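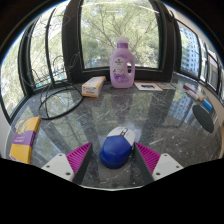 From: Vy Lã
To: Madora House list
Date: Friday, January 15, 2021
Subject: Re: Mouse for the shared table, and wiping it down

Replying to both points together.

The blue and white mouse is fine to use on the marble-patterned table, but the top is glossy and the pointer may jump. Mine does the same at home on a glass desk. Put a sheet of plain paper or a thin mat under it and the trouble should stop. If it still jumps, turn the mouse over and clean round the sensor with a dry cotton bud. I wouldn't buy a new one before trying that.

Abubakari wrote:
> Does anyone else find the pointer skips about when you
> use the mouse on the dark table? It is worse near the
> window in the mornings. I have changed the battery in
> mine and it made no difference.
>
> Also, can we agree on what to clean that table with?
> Somebody used cream cleaner on the one in room 7 and
> it has gone dull in patches. I would like to keep this
> one shiny if we can.

On the cleaning, please no cream cleaner and nothing gritty. A damp cloth with a drop of washing-up liquid does it, then a dry cloth straight after or the white veins show every smear. Spray the cloth and keep it well away from the mouse. The buttons can be done with a wipe that has been squeezed out first.

Could whoever uses the purple bottle by the window put it back in the cupboard afterwards? The ledge gets full sun from lunchtime and I'd like it clear so the window can be opened.

I have two spare mats in the Rastell box under the stairs. One is a bit curled at the corner but lies flat if you leave a book on it overnight. Take whichever you like and let me know, as the other can go up to room 7.

Vy

--
Madora House list
To leave the list, reply with "leave" in the subject line.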